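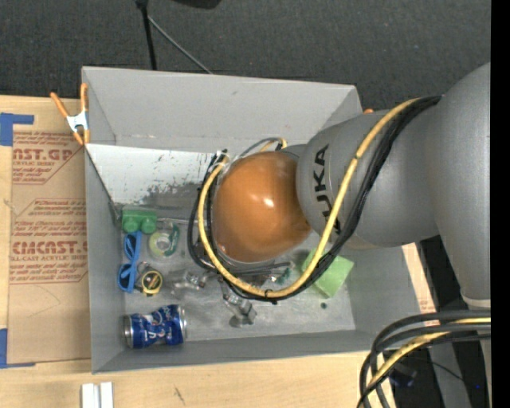

Tub and Toy Check – Back Room, Tirness Toy Library
July round, filled in by Rokeya Rathnayake

Hi all, same checklist as last time, with my comments under each item. I've tried to keep my writing short this month (Qistina says I failed at that last time, fair enough). Anything marked FOLLOW UP needs someone to pick it up before the next round.

1. Tubs – sides and corners
OK. I ran my hand along the rims and into the corners of all the big grey ones and didn't catch on anything. Please keep doing this with your bare hand, gloves hide the little burrs. The grey ones lean out at the back, so have a look along the outside as well.

2. Tubs – floor and lining
OK, with a grumble. There are scuffs and pale smears on the floor of the big grey tub, and the bottom edge of the whitish panel at the back is looking ragged. It's cosmetic as far as I can tell, but I'd like it wiped out with the mild stuff and checked again. If the scuffing starts to flake, the tub comes out of use, no arguments!
FOLLOW UP: Qistina

3. Building blocks
OK. The green ones with the round studs get chewed more than any other colour, no idea why. Feel each stud for tooth marks and sharp bits, then press two blocks together and pull them apart. If you have to really fight them, set them aside. I pulled 2 from the Cassim set with split corners and they've gone in the rubbish, not the maybe pile.

4. Odd bits in with the toys
NOT OK. There was a thin metal rod in the same tub as a green block. It might belong to the Zaser axle kit, which is rated 8 and up, and the block tubs go out to toddlers. Whatever it's from, metal rods don't go in with blocks. Tip the whole tub out on the table when you check it – stirring the top layer with your hand doesn't count.
FOLLOW UP: me, I'll go through the Zaser kits and see who's short one

5. Small parts
OK. Everything in the toddler tubs went through the choke tester and stayed out of the tube, apart from one wheel off a Cassim truck. Truck and wheel are both on my desk.

6. Table
OK. It's solid, no wobble, and the top is smooth enough that I'd let a kid lean on it. Wipe it down before you tip anything out, not just after. I found glitter. We don't own glitter.

7. Floor
OK. The dark floor is lovely for not showing dirt and terrible for finding things you've dropped on it. Use the torch and get it down low. Do the part behind the table too.

8. Cleaning products
OK. The Evaslow spray is down to the last bottle, so I've put it on the order. Lids on, top shelf, labels facing out please.

9. Labels and paperwork
Mostly OK. Of the 14 tubs on the list, the blocks and the animals need new age labels. Marker is fine for now, but write it on the tape and keep it off the tub itself.

Next round starts at 9 am as usual. Bring a torch if you've got one, the one in the drawer is on its way out.

Rokeya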